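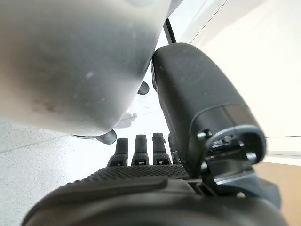
Grey metal with a curved surface. It is palest near the top edge.

Home Topics Materials Light Sounds Glossary Teachers Search

Materials, sheet 7: Why does metal look shiny?

Text by Antonina Melnychuk. Checked by Ihor Maksymiv. Last changed 2022-07-28.

Metal is used for many things in a home, including spoons, taps, saucepans, radiators and door handles. Most metals are grey or silver in colour. Copper and gold are exceptions. A clean metal surface usually has a shine that wood, cloth and brick do not have. Scientists call this shine lustre.

Light and surfaces

You see an object when light comes from it and enters your eye. A lamp makes its own light. A saucepan does not, so the light you see from it must first have come from somewhere else, such as a window. The light lands on the saucepan and some of it bounces off. Bouncing off is called reflection.

Every material reflects some light and takes in the rest. Taking in light is called absorption. Black cloth absorbs most of the light that lands on it. Polished aluminium can reflect 90 per cent of it.

Why metals reflect so well

All materials are made of atoms, and atoms contain very small particles called electrons. In wood or plastic each electron stays close to its own atom or is shared with the atoms next door. In a metal some of the electrons can move through the whole piece. When light reaches the surface, these electrons move back and forth and send most of the light out again. The same electrons carry electricity along a metal wire.

Smooth and rough

How shiny a metal looks also depends on how smooth it is.

On a very smooth surface, light that arrives from one direction leaves in one direction. The reflection is clear, and you may be able to see your face in it. A mirror is a thin layer of metal behind a flat sheet of glass.

On a rough surface, the light leaves in many directions. The reflection is blurred or cannot be seen at all. The metal has not stopped reflecting. The light has been scattered. Some metal goods are brushed at the factory, so that they are covered in fine scratches all running the same way. Brushed metal has a soft shine and hides small marks well.

The metal in the picture is smooth and slightly reflective. There is a shine, but no clear mirror image.

Why one piece of metal has light and dark parts

Look again at the picture. The surface is a pale silver-white near the top edge and a darker grey towards the lower left. One piece of metal can show both shades without any paint.

A curved surface faces several directions. Each part reflects light from a different part of the room. A part that reflects a window or a lamp looks pale. A part that reflects a dark floor or a cupboard looks dark. Artists use the same effect when they draw a ball: the shading tells the eye that the shape is round.

Marks on metal

Metal does not stay perfectly clean. The surface in the picture has faint brownish marks and a few small light specks. A mark cannot always be identified by looking at it, but these are common kinds:

Grease. Skin leaves a thin layer of oil on everything it touches.
Limescale. Tap water contains dissolved minerals. When the water dries, the minerals stay behind as pale spots.
Rust. Iron and ordinary steel turn brown when air and water reach them. Stainless steel contains chromium, which forms a thin protective layer.
Heat stains. Steel that gets very hot can turn yellow, brown or blue.
Dust. It rests on the surface and can be wiped away.

Try it: the spoon test

You will need a clean metal spoon, a sheet of kitchen foil and a lamp.

Hold the back of the spoon towards the lamp. Find the brightest spot.
Tilt the spoon slowly. The bright spot moves across the metal.
Turn the spoon over and look into the bowl. At arm's length your face is upside down.
Look at the shiny side of the foil before you fold it. Crumple it gently, open it out and look again.

Crumpled foil is still the same metal, and it reflects much the same amount of light as before. The creases send the light in different directions, so the reflection breaks up.

Do not look straight at the bulb, and do not use sunlight for the test.

Words used on this sheet

Absorb: to take in.
Electron: a very small particle found in every atom.
Lustre: the shine of a surface.
Reflect: to send light back.
Scatter: to send light in many directions.

Next sheet: Why does metal feel cold?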